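4. Loading and Sealing Bags

Read this section before you use the Botari vacuum sealer for the first time. It covers choosing a bag, filling it, making the seal, and what to do when a seal does not hold. Setting the control panel is covered in section 3. Cleaning is covered in section 5.

4.1 Choosing a bag

The sealer works with embossed vacuum bags and with embossed roll material. One side of the bag must have a raised pattern. Smooth bags seal shut, but the pump cannot draw the air out of them.

Zipper bags may be used for dry storage and for sorting food before it goes into a vacuum bag. Do not put the zipper strip under the sealing bar. The strip is thicker than the bag wall and will leave a gap on each side of it. Zipper bags with a round valve patch can be emptied with the hand wand (sold separately, see the accessories list in section 8).

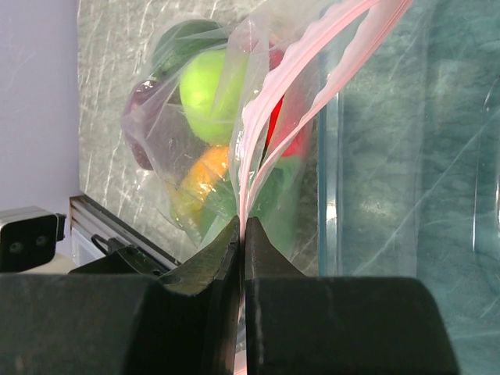
Bags must be no wider than the sealing bar. Leave at least one finger's width between each edge of the bag and the end of the bar.

Note: Bags from other makers can be used if they are embossed and marked for heat sealing. Test one empty bag first.

4.2 Cutting a bag from the roll

1. Place the roll in the compartment with the loose end coming off the bottom.

2. Pull out enough material for the food, plus a hand's width at the open end.

3. Lower the cutter rail and press it flat at both ends.

4. Slide the cutter across in one stroke. Do not saw back and forth. A ragged edge can let air in under the seal.

5. Lay one cut edge across the sealing bar, close the lid until both latches click, and press Seal Only.

6. Wait for the red light to go out, then open the lid. You now have a bag with one closed end.

Caution: The cutter blade is sharp. Keep the rail down when the cutter is not in use, and keep the sealer away from children.

4.3 Filling the bag

1. Fold the open end of the bag back on itself to make a cuff. The cuff keeps the sealing area clean.

2. Put the food in. Place soft items in a single layer.

3. Unfold the cuff and wipe the inside of the opening with a dry paper towel.

4. Pull the opening flat by its two corners so there are no wrinkles.

Fresh fruit and berries crush easily. Spread them on a tray, freeze them until firm, and then bag them. Most vegetables keep better if they are blanched in boiling water, cooled in ice water, and dried before bagging. Cabbage, broccoli, and cauliflower give off gas when raw and will make a bag swell.

Do not vacuum seal raw mushrooms, raw garlic, or soft cheese. Lack of air does not make these foods safe, and some bacteria grow well without it. Vacuum sealing does not replace the refrigerator or the freezer.

Soups and sauces should be frozen in a dish first. Turn out the frozen block and seal that. Liquid drawn into the pump is the most common cause of repairs and is not covered by the warranty.

4.4 Removing air and sealing

Set the sealer on a flat, dry counter with room in front of it for the whole bag. A bag that hangs over the edge of the counter will pull against the seal while it is still soft.

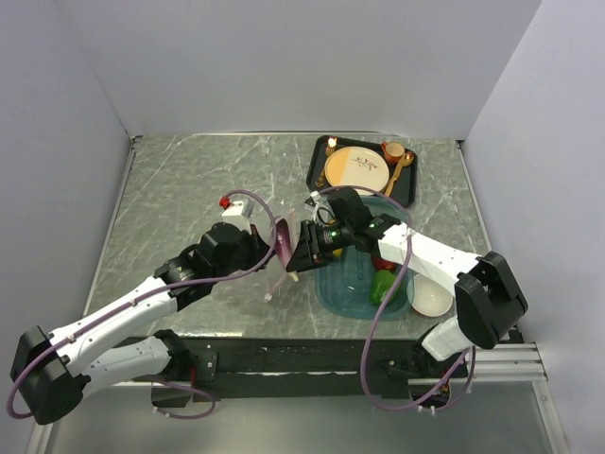 1. Plug the sealer in. The green light comes on.

2. Lay the bag in front of the sealer, patterned side down, with the opening inside the vacuum channel. The opening must not reach past the back of the channel.

3. Close the lid and press down on both sides until you hear two clicks.

4. Choose Dry or Moist with the food button. Choose Gentle for bread, pastry, and frozen berries.

5. Press Vacuum and Seal. The pump runs first, and the bar heats when the pump stops.

6. Keep your hands off the bag until the red light goes out.

7. Press both release buttons and lift the lid.

8. Let the seal cool for 10 seconds before you pick up the bag.

To stop the pump early, press Seal Only while it is running. The bar will heat at once and close the bag with the air that is left in it.

Caution: The sealing bar stays hot after use. Do not touch it when you reach in to take out the bag.

If you are sealing many bags in a row, leave the lid open for a full minute between bags. After 7 bags without a pause, the sealer may shut itself off to cool. The green light flashes while this is happening. Leave it plugged in and wait for the light to stay on.

4.5 Checking the seal

A good seal is an even, clear strip from one edge of the bag to the other. White spots, bubbles, or a brown line mean the seal should be made again. Cut off the old seal and start from step 2 in section 4.4.

Bag goes loose within a day: look for a crease in the seal, or a sharp bone or pasta corner that has pierced the wall.

Pump runs but the air stays in: check that the bag is embossed, that the opening is inside the channel, and that the foam gaskets are clean.

Seal melts through: the bar is too hot. Let it cool and turn the seal time down one step.

The foam gaskets are rated for 2,000 seals. Replacement gaskets are sold in pairs, and both should be changed together.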